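Zillmont publishes new rules for shared robot tables

14/11/2025

The Zillmont technical center has published a new set of rules for working at tables where two robot arms share the same space. The rules apply to all groups that use the center, and they replace the short guide which was sent out in May.

The old guide was two pages long and spoke mostly about the emergency stop. The new text has 48 points. It was written together with Toden, a company which trains operators, and Nowicki, which checks machines for small workshops. Before writing, the authors read 1,908 entries in the center's work log. In 479 of them the operator had stopped the arm by hand, and over 40 of these stops had to do with a cable or a cloth that moved during the work.

For this reason the chapter about the table itself is the longest one. A cloth is still allowed, but it must be fixed at the corners before the arm is switched on. Cables that hang from an arm must be tied at two places. Power strips stay on a side table, and hand tools are put away from its edge.

There is also a chapter on small objects. Pens, tape, boxes and soft items may be used together in one session, and the operator writes a list of them at the start. If an object falls to the floor, it stays there until both arms have stopped. Chairs must be pushed back to the wall when no person is sitting in them.

Some groups asked for a fixed speed limit. The authors decided against it for now – the arms in the center are of different sizes, and one number would be too slow for some and too fast for others. Each group must write down its own limit and keep it next to the controls.

Cirulano, the newest group at the center, has tried the rules in its own room during the past weeks. It asked for one change: the check before work should fit on a single sheet of paper. This was accepted, and the sheet is now part of the rules.

Groups have until the end of the year to send comments. Paper copies can be taken at the front desk, and a short training is offered to every new operator before the first session.

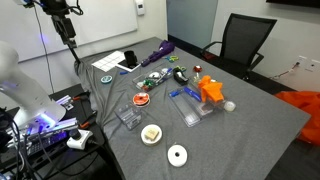 Contact | © Zillmont Technical Center | Back to top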